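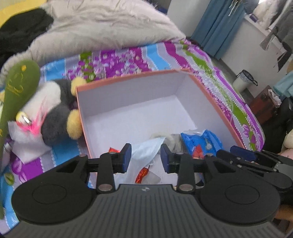

About Holine

Holine tests and characterizes separator films and electrolytes for rechargeable cells. We work for cell makers, coating companies and materials suppliers who need measured data before they commit to a production run. We do not make cells for sale and we hold no stake in any separator brand.

The company was set up by Oľga Ševčík and Hjalti Eskildsen, who had worked together on polymer membranes for water treatment. Much of the equipment carried over: porosimeters, tensile frames, a permeability bench. The dry room was added later and is now the part of the building that sets our schedule.

What we do

Separator testing covers thickness, porosity, air permeability, puncture strength, shrinkage and shutdown temperature. Shrinkage is measured in both the machine and transverse directions. Films are conditioned in the dry room before any measurement, and the conditioning time is stated in the report.

Electrolyte work includes conductivity, viscosity, water content and wetting rate on the customer's own film. Customers may send a finished electrolyte or a recipe. If we mix it, the batch sheet is supplied with the results.

Small pouch cells are assembled in house for cycling and storage tests. Cycling channels number 358, of which 70 are reserved for elevated temperature. A standard cycling program runs to 600 cycles or to a capacity limit agreed in writing, whichever comes first. Cells that reach the limit early are kept for teardown unless the customer asks for them back.

We do not carry out nail penetration, crush or overcharge tests on cells larger than the pouch format listed in our service sheet. Requests of that kind are passed to Bover, with the customer's consent.

The Menon database

Results released by customers for general use are stored in Menon, our reference set for separator films. It held 3,921 entries at the last revision, dated 01/03/2021. Each entry gives the film type, the coating if any, the test method and the spread between samples. Entries with fewer samples than the method requires are flagged and left out of the averages. Customer names are not stored in Menon. Access is included with any annual testing contract.

People

Oľga Ševčík is managing director and signs off all external reports.

Hjalti Eskildsen runs the film laboratory and is the contact for questions on mechanical testing and shrinkage.

Melati Kwok is responsible for electrolytes and for the dry room. Sample shipping questions should go to her before anything is sent, particularly for fluorinated salts.

Mei-kuen Kwan manages cell assembly and cycling.

Rohani Liew maintains Menon and handles data formats. Raw cycling data is supplied as plain text with a header file. Other formats can be arranged at the time of ordering.

Current work

Plondosow is our internal project on ceramic-coated separators thinner than the standard grades. It compares coating adhesion before and after long soaking in electrolyte, using a peel method adapted from the one we use on electrodes. The first method note was issued in February and is available on request. Film suppliers who want a coating included should send a full-width roll sample with the slitting direction marked on the core.

Quotations

Please state the film or electrolyte type, the tests required, the number of samples and any export limits on the data. A safety data sheet is needed for every liquid. Quotations list each test separately and include disposal of leftover material.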